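Section 4: Setting up a negotiation round

Lelodeck plays out a crisis between two governments, Clotness and Gudari, over one strait and 441 barges of wheat. One group speaks for each side. The moderator keeps the peace, or at least the clock.

1. Hand out the country briefs. Each side reads its own and only its own. Reading the other side's brief is called espionage and is covered in Section 7.

2. Have each group write down its red line in one sentence. If it takes two sentences, it's a speech.

3. Set the clock to 30 minutes. Thibodeaux rules allow 13, which suits people who already dislike each other.

Note: A red line can't be changed once the clock starts. It can be reinterpreted, as in life.

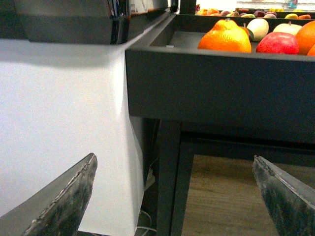 Loretta Tillman: We let Gudari swap its red line halfway through, for a fee of 1,000 credits. The talks got a lot livelier, and Clotness walked out twice. I'd put it in the rules.

It is now in the rules, as an option. Moderators who use it should announce the fee before step 4 and collect it in full. Credit is how the wheat crisis began.

4. Open with statements, Clotness first. Gudari may object to Clotness going first. Log the objection and carry on.

5. Pass all offers in writing through the moderator. Spoken offers don't count, however loudly they are made.

Caution: Don't soften the wording of an ultimatum while passing it along. You are the mail, not the foreign ministry. 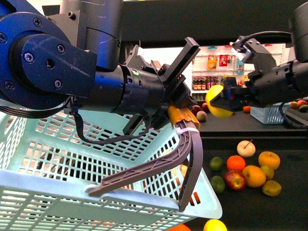
6. When an offer is accepted, read the full text aloud - including the annexes - and ask both sides to sign. Expect a pause at the annexes.

7. If the clock runs out with nothing signed, draw one December card and apply it to both sides. Winter closes the strait to all shipping, and the barges stay where they are.

Note: Sanctions stay in force between rounds unless the treaty text lifts them by name. Check this before you reset the clock for round two.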